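Udau's old library branch will keep its evening hours through the winter

Neighbors had worried the lights would go off at five once the summer schedule ended, but the doors on Zenard Street will stay open until 9 p.m. 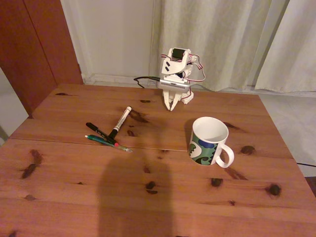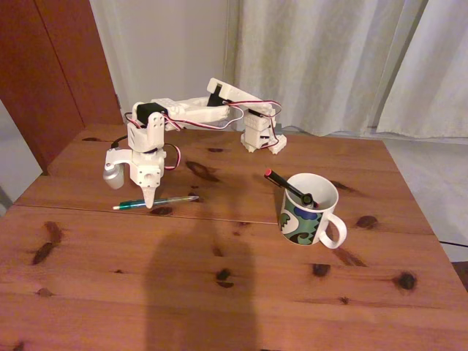 Small robot arm on a wooden tabletop.

By the Bepari Courier community desk
Local news | 3 min read

If you have ever walked down Zenard Street after supper and seen the big front windows of the library glowing, you will understand why so many people in Udau were fretting this fall. The longer hours began in July as a trial, and the trial was supposed to end with the warm weather. Now the town has agreed to pay for them right through to spring, and there is a good deal of relief going around, especially among the people who work days and could never get there before closing.

The decision came after a petition that sat on the front desk for most of the summer, next to the jar of pencils. It gathered 292 signatures, a handsome number for a branch this size, and a fair few people added a line or two beside their names. One wrote that the reading room was the only quiet place she had to study for her nursing exams. Another asked, very politely, whether the heat could be turned up a little by the magazines. (The library says it is looking into the heat.)

Evening visits over the trial came to 1092, according to the branch, and the busiest stretch was between six and seven, when parents come in with children who have eaten and are not yet ready for bed. The picture books have been going out so fast that the low shelves along the back wall look a bit gappy by the end of the week, and the branch has ordered more from the county collection in Eranura to fill them.

There will be a few changes for the colder months. The side entrance on the parking lot will be locked after dark, so everyone will need to come around to the front – a nuisance if you are carrying a stack of returns, but the book drop by the side door will still be open at all hours. The local history room will close at seven as it always has. Printing will be available until half an hour before closing, and the price per page stays the same.

The branch is also bringing back its evening programs, which had been dropped some years ago when the budget was tight. There are 13 planned between now and spring, among them a beginners' knitting circle, a talk on reading old property maps, and a night of ghost stories for older children that already has a waiting list. All of them are free, though the knitting circle asks that you bring your own needles if you have a pair at home.

Funding past the spring has not been settled. The town will look at the figures again when it draws up next year's budget, and residents who want to have their say can leave written comments at the front desk or drop them in the mail to the town office. A printed schedule of the winter hours and programs is available at the branch and at the post office in Bepari.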